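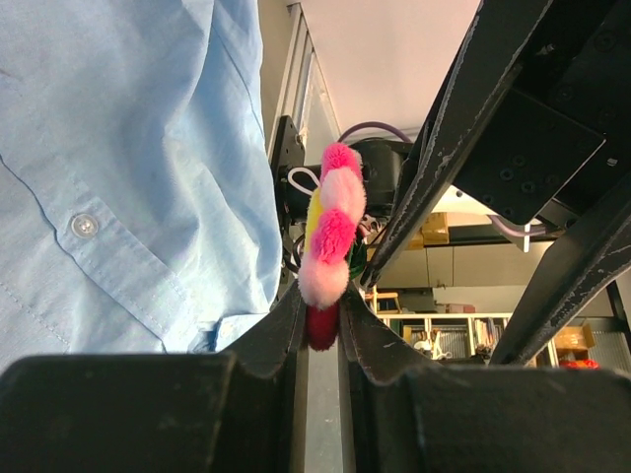 Plala, July

Figure 8. Stacked pom-pom toy held upright. Hot pink and pale pink segments alternate above a deep red one.

12 shares · 3 comments

4. Shape and surface of the stacked toys

4.1 The set

The set was made up of 39 toys built from round pom-poms joined in a line. Toys of this kind are sold under different names depending on what has been added to the stack. A face and feelers make a caterpillar, a stem makes a flower, and a loop at the top makes a bag charm. We kept them in one group for this section and did not sort them by what they were meant to represent. The way a stack bends and the way its surface mats have little to do with the name on the label.

Most of the set came from Divumel, a small maker that sells by mail, and the rest were bought loose from market stalls. The toys were stored in open trays in the Granström room, one layer deep. Early in the work we had kept them in bags, and the toys at the bottom came out with flat sides. The flat sides could be worked out again by rolling the toy between the palms, but some pom-poms never went back to a full round. Those toys were left out of the set.

4.2 What counts as one segment

Readers of the earlier section asked how we told one segment from the next when the color does not change. In a fluffy stack the join is hidden, and the tufts of one ball lie over the tufts of its neighbor. We used touch. The join is narrower and firmer than the ball on either side of it, and a thumb and finger run down the side of the toy will close slightly when they reach it. Where two people disagreed, the fibers were parted with a blunt comb until the join could be seen.

Color was a poor guide. Several of the toys use two shades of pink in turn, as the one in Figure 8 does, and there the bands are easy to read. Others have a single ball of mixed pale fibers, and the lighter tufts make it look like two small balls pressed together. We also met the opposite case, a long ball that had been tied off loosely in the middle and sold as two.

4.3 Handling and matting

Each toy was stroked along its length 600 times with a strip of Liton cloth. The strokes ran in one direction only. After every set the loose fiber was lifted from the cloth with tape and weighed, and the toy was put back in its tray.

Two kinds of wear were common. The first was matting near the joins, where the fibers are shortest and are pushed toward the core. The second was thinning on the widest part of the larger balls. Thinning showed sooner on pale fiber than on deep pink, although the weights of lost fiber were close. We take this to be a matter of how the eye reads the surface – a dark thread at the core stands out behind pale tufts and does not stand out behind dark ones. A buyer would probably call the pale ball more worn all the same.

Attached parts gave us more trouble than the pom-poms did. Flat strips sewn or glued along a side hold the fibers down, so the pile beneath them stays long while the open side wears. Fuzzy green pieces used as leaves or stems shed onto the pink, and green fiber had to be picked off the tape by hand before weighing. In 8 toys an attached part came free before the last stroke. We weighed it with the toy and noted where it had been joined.

4.4 Hanging and upright positions

A stack behaves differently depending on which end is held. Gripped by the lowest ball, a toy with a stiff cord stands fairly straight, while one with a soft cord leans and then folds at the second join. Hung from the top, nearly every toy comes to rest in a line, and small gaps open at the joins. We measured length in the hanging position for this reason. Upright lengths are given in the table only for toys that held their line without support.
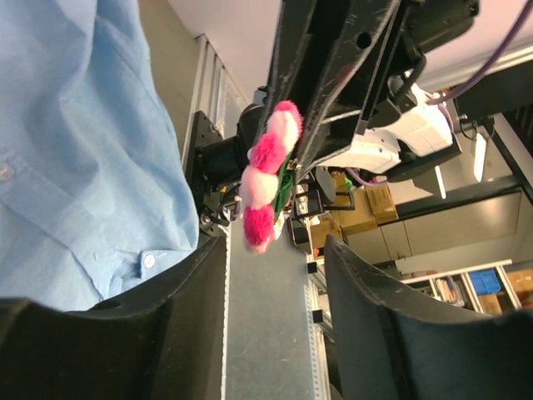
Should the pile be brushed out before a toy is measured?

Brush it lightly once, from top to bottom, and let it rest in the tray before measuring. Heavy brushing lifts the tufts and makes each ball read wider than it is.

Widths were taken across the fullest part of each ball, with the jaws of the gauge closed only until they touched fiber. Pressing to the core gives a steadier number, but it says little about the toy as people see it. Both values are listed for all 39 toys – the outer width first and the core width after it.

Contact the authors | Copyright and reuse | Back to top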